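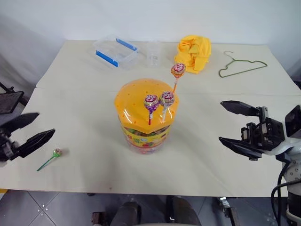
Candy jar with an orange lid and a yellow label, lollipops on top

How to Make Your Own Lollipops at Home

I love this recipe! It needs one pan, a candy thermometer and a little patience, and you can flavor it any way you like (cherry is my favorite, but Liis Grīnberga swears by lemon).

You need:
2 cups sugar
2/3 cup light corn syrup
3/4 cup water
1 teaspoon flavoring
Food coloring
Lollipop sticks

Lay the sticks on parchment paper, well apart. Stir the sugar, syrup and water over medium heat until the sugar melts, then stop stirring and let it boil to 300°F. Take it off the heat, wait for the bubbles to settle and mix in the flavor and color. Spoon a small puddle over the end of each stick – work fast, and keep kids back, this stuff is very hot!

Let them cool completely, then wrap each one and store somewhere dry.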